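## Section 4: Setting up for the Tool Roll task

This is the one everybody wants to get to, and now you're here! The Tool Roll task is the club's favorite two-arm exercise at Ullevgate, and it's also the first one where both arms share the same small space. Read the whole section through once before you switch anything on. After that, one person reads and one person works, and you swap halfway.

Before you start, you should have finished Section 3 (homing and the soft stop) with your own team. If you only watched another team do it, go back and run it yourselves. It's quick, and it's fun.

### 4.1 What you need

- Both arms bolted to the Folden bench, with the wrist cameras plugged in
- The laptop with Cusi installed and your team profile loaded
- One tool roll from the Pinar cabinet
- Masking tape and a soft cloth
- The task sheet and a pencil (the tablet is for the scorekeeper)

Check the tools before they go near the arms. Anything with a chipped tip, a loose handle or oil on it goes in the red bin and you take another one. Knives and open blades never go in a practice roll, even if there is a free loop.

### 4.2 Lay out the roll

1. Put both arms in Park. The Cusi window should show PARKED twice, once for each arm.
2. Open the roll on the bench and smooth it with your hands from the middle outward. A fold under the fabric will lift a tool just enough to spoil a good grasp.
3. Tape down the corners. Short strips are plenty. Keep tape off the elastic.
4. Push each tool into its loop until it holds by itself. Tug it lightly. If it slides out with no effort, move it to a tighter loop.
5. Turn the desk lamp away from the bench. Shiny metal throws glare straight back at the wrist cameras, and a silver tip can vanish into a white spot on the screen.
6. Take your hands off the bench and call "clear."

> **Note:** The elastic loosens over a season. Rolls with a blue dot on the cabinet label are for beginners and have the easier loops. Rolls without a dot grip harder, and they're a great challenge once you have a few clean pulls behind you.

### 4.3 Wake the arms

1. Plug in the stop button and put it where the reader can reach it without leaning over the bench.
2. In Cusi, choose **Tasks > Tool Roll > Practice**.
3. Set the speed to 30 percent. Leave it there for your whole first session, please, even if the first pull goes beautifully.
4. Press **Ready**. The arms rise to their start pose one after the other, left first.
5. Open the gripper test and run it 5 times on each side. Listen as well as watch. The fingers should close with the same soft sound each time.
6. Look at both camera views. You want to see the row of loops and the tool ends in at least one of them before you go on.

> **CAUTION:** Fingers, hair, sleeves and lanyards stay outside the yellow line from the moment you press **Ready** until you see PARKED again. If a tool falls, leave it. Press stop, park, then pick it up.

### 4.4 Your first pull

Choose a tool with a thick handle. Screwdrivers with rubbery grips are lovely to start on, and bent-nose pliers can wait until next time (the curved jaw likes to catch on the loop next door).

1. Bring the working arm in high and slow. Come down over the tool with the fingers open and the tool in the gap between them.
2. Stop a finger's width above the fabric. Check the wrist view, then check with your own eyes from behind the line.
3. Lower until the fingertips just touch the roll, then back up one tap.
4. Close the gripper. The force reading should settle at or below 500 on the Cusi bar. Above that, the bar turns orange and you are squeezing too hard.
5. Bring the second arm in from the side and rest it on the fabric near the strap. It holds the roll still while the first arm pulls.
6. Pull along the line of the tool, away from the loop. Straight up will drag the whole roll with it!
7. When the tool is free, lift, wait for the picture to settle, and set it on the cloth.

Cheer if you like. Most teams do.

> **Note:** A blurry wrist view while the arm is moving is normal. Let the arm stop, give the view a moment, and make your decision from the still picture.

### 4.5 If something goes wrong

**The gripper closes on fabric.** Open, rise, and try again one tap higher. Check the pocket seam for snags before the next team gets the roll.

**The arms stop with message 33.** They came too close to each other. Back the second arm off toward its own side, clear the message, and carry on from step 5. You haven't broken anything, and you will see this one a lot in August when everybody is racing for the open day.

**The tool comes out crooked.** You gripped it off center. Set it down, park, put it back by hand and have another go. Write the attempt on the sheet all the same, because the misses are the most useful thing we have when we sit down to tune the approach angle.

**One camera view is frozen.** Stop, park, and reseat the cable at the wrist end. Never reach for it with the arm in Ready.

### 4.6 Packing up

1. Park both arms and wait for PARKED twice.
2. Unplug the stop button last.
3. Peel the tape slowly and wipe the tools with the cloth.
4. Put every tool back, roll from the plain end, and return it to the Pinar cabinet under its own label.
5. Save your run in Cusi with your team name and the roll number.

Section 5 turns the task around: the arms put the tools back in. Bring snacks for that one.
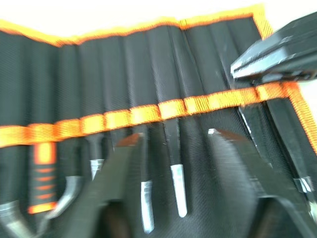
*Figure 4. Wrist camera view over the tool roll, with the second arm at upper right.*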